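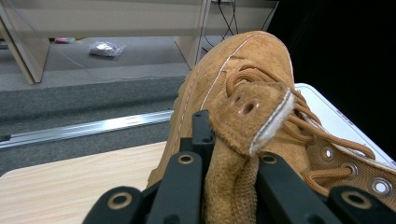

Equipment Planner and Buyer, Shoe Handling Project (full time, Gandport)

Kwofie is looking for a patient, curious and well-organized person to look after the money and the machines in our shoe handling project. If you like spreadsheets but also like to get up from them and go see what the thing on line 40 looks like when it's bolted to a bench, please read on. This is a long ad, and we would sooner tell you too much than too little.

Location: Gandport, with regular visits to our warehouse in Bimton
Hours: full time, daytime, some flexibility at both ends
Reports to: Dzifa Alhassan, Head of Operations
Apply by: 15 Sep 2019

Who we are

Kwofie handles shoes for stores that would prefer not to handle them twice. Returned pairs come to us, and our people open the boxes, check the shoes over, straighten them out, clean what can be cleaned and send them back out to be sold. We've done it by hand from the beginning and we are good at it. We are also getting busier every season, and a great deal of the work is the same small motion over and over – lift the tongue, pull the laces out of the way, look inside, put the shoe down, reach for the other one.

Two years ago we began to think seriously about which of those motions a robot arm could take off our hands. We gave the effort the name Dundadberg, and the name has stuck. At the moment the Dundadberg team is nine people in a long workroom in Gandport. They spend their days with hand-held grippers, picking up and holding shoes of every kind and recording how it goes, so that we know what a robot would have to cope with before we sign for one.

A suede boot with metal eyelets asks quite different things of a pair of fingers than a smooth, wide piece of leather does. We knew that in a general way. Having it recorded shoe by shoe has changed what we plan to buy, and it's the main reason we now want somebody whose whole job is the planning.

Why we are hiring now

Up to this point, equipment has been bought by whoever needed it. Dzifa signed the orders, the parts arrived, and the receipts went into a folder. That was fine for tools and benches. It won't do for the next stage, when we expect to put in six robot cells, starting in Gandport and moving to Bimton once the first ones have earned their keep. Our budget year begins in May, and we want the plan for that year written properly, by a person who has had time to think about it.

We'll be open about the state of things. There is a wish list, and it has 73 items on it. Some are very sensible. Some appear twice under different names. A few were added by people who had just come back from a trade show and were, let's say, full of enthusiasm! Your first job would be to sit down with the team and turn that list into something we can put prices and dates against.

What you would be doing

In your first weeks, mostly listening. You'd spend mornings in the workroom with the people using the grippers and afternoons with the folder of receipts. We'd like you to try the grippers yourself, too. A day of holding shoes with them will give you a feeling for finger pads and wear that no catalog can.

After that, the work falls into a few broad parts.

Building the equipment budget. You'll prepare the yearly plan for Dundadberg, covering arms, grippers, cameras, computers, benches, safety fencing, spare parts, training and the electrical work that everybody forgets to ask for. We want to see what each cell costs to buy and also what it costs to keep going.

Comparing ways to pay. We haven't decided whether to buy, lease or rent the first cells, and there are good people here on every side of that discussion. You'd lay out the choices in plain words so that a floor supervisor and an accountant can read the same page and both understand it.

Dealing with suppliers. You'll ask for quotes, read the small print, arrange trials with our own shoes and keep everyone to the dates they promised. We like long relationships with suppliers and we pay our bills on time, and we'd ask you to look after both of those habits.

Looking after spares. Finger pads, bushings, cables and screws are small money one at a time. Over the last budget year the pads alone came to $1,439, and we found that out only when Dzifa went through the folder one evening with a calculator. We would love to have a proper stock list with reorder levels (and a shelf that matches it).

Planning the floor. Each cell needs space, power, light and a way for boxes to get in and out. You'd work with the Bimton warehouse on where things go and in what order, so that the people there can carry on with their day while the first cell is being put in.
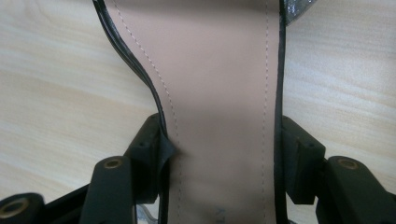
Pale pink leather with black edging, held between the finger pads of a hand-held gripper.

Who we hope to hear from

You have bought or budgeted for equipment before, somewhere. It could have been a bakery, a print shop, a hospital laundry or a factory – we don't mind, and you certainly don't need to have worked with robots. If you've taken one piece of machinery from "we should get one of those" to a thing that runs every day, and you can tell us what it cost all in, we want to talk to you.

You are at ease with a spreadsheet and can build one that other people can follow. You write clear emails. You can say no to a colleague kindly, and you can say it to a salesperson as well. You're happy to change your mind when the team shows you something at the bench that doesn't fit the plan.

It would be nice, though it isn't required, if you also had:

Some experience with leases or equipment loans
A working knowledge of safety rules for machinery
Any background in shoes, leather or clothing
A driver's license for the trips to Bimton

If you have most of what we describe and are hesitating over the rest, please send the application anyway. Several of the best people on the Dundadberg team came in from work that looked quite unrelated on paper, and we were very glad they wrote.

What about the people already doing the work?

Candidates have asked us this on the phone, and it's a fair question to ask of any company buying robots. Everyone who handles shoes for us today is included in the plan. Part of your budget will be for training, and that line is there to be spent. The team in the workroom have a real say in which equipment we choose, and you would be expected to sit with them before you sit with a supplier.

What we offer

A steady salary, which we'll discuss openly at the first conversation and put in writing before the second. Paid vacation, health coverage from your first day and a yearly allowance for courses. A desk by the window in Gandport, close enough to the workroom that people will wander over with questions (and now and then with a boot). Travel to Bimton is paid, and we try to keep it to daytime trips.

You'd also have a good deal of freedom. There is no earlier version of this job to copy, so the forms, the lists and the calendar will be yours to set up as you think best.

How to apply

Please send us your resume and a letter of a page or two. In the letter, tell us about one purchase you planned: what it was for, what you expected it to cost, what it cost in the end and what you would do differently. We enjoy reading these and we do read every one. A purchase that went badly makes as good a letter as one that went well.

Address it to Dzifa Alhassan, Head of Operations, Kwofie, Gandport. You can bring it to the front desk, mail it or use the form on our jobs page. If you need the application in another format, or anything arranged for a visit, tell us and we'll be glad to set it up.

We'll invite a small group to spend half a day with us. There will be a conversation with Dzifa, a walk through the workroom, lunch with the team and a short planning exercise based on a few lines of the wish list. You may bring notes and use a calculator. Everyone who comes will hear back from us by phone, whichever way it goes.

Questions before you apply are welcome. Call the Gandport front desk and ask for Dzifa, who is usually easiest to reach before lunch.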